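Why Does a Metal Spoon Feel Colder Than a Wooden One?

By Paraskevi Petridis

Try something with me before you read on. Find a metal spoon and a wooden spoon that have both been sitting in the same kitchen drawer all night. Hold one in each hand. Which one feels colder?

I bet you said the metal one! I did this when I was 6, at my grandmother's house in Calloway, and I was sure she had been hiding her spoons in the fridge. She hadn't. Both spoons were exactly as warm as the drawer they came out of. If you have a thermometer that can measure the outside of things, you can check this yourself.

So what is going on? Well, your skin is not very good at telling how hot or cold a thing is. What it notices is how fast heat is moving in or out of you. Your hand is usually warmer than the room, so when you pick up a spoon, heat starts to flow from your fingers into the spoon. Heat always travels that way on its own, from the warmer thing to the cooler thing.

Metal lets heat rush through it. The warmth from your fingertips zips off down the handle, more warmth follows, and your skin shouts "cold!" Wood is much slower. The bit of wood you are touching warms up, the heat mostly stays put, and after a moment your fingers stop noticing.

Things that let heat through easily are called conductors. Things that slow it down are called insulators. Wool, cork, wood and foam are all insulators, and so is air, as long as it can't move around much. That is how a fluffy sweater works – it's full of tiny pockets of trapped air. (A sweater doesn't make any heat. You do! If you dressed a snowman in one, he would melt more slowly.)

Now think about hot chocolate. A thin metal camping cup is miserable to hold when the drink is fresh, and I have burned my lip on mine more than once.
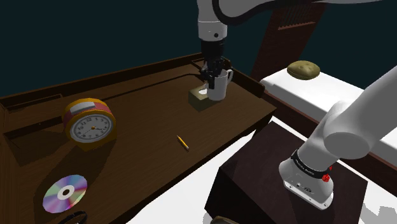 Pottery is slower than metal, so the heat takes longer to reach your hands, and a handle helps even more. It sticks out away from the drink, with air in between, so the heat has to go the long way around to get to your fingers.

Here's one to try at home, with a grown-up to pour the warm water. You need 2 cups that are the same size, a thick sock and a thermometer. Pull the sock up over one cup and leave the other one bare. Pour 200 milliliters of warm water into each (warm like a bath is plenty, please don't use boiling). Write down both temperatures, then go and play for a while and come back and measure again.

Before you look, guess which one will be warmer. Then do it all over again with ice water and see if your guess still works. Lots of people think the sock will warm the ice water up, so ask your family what they think first and write their guesses down too.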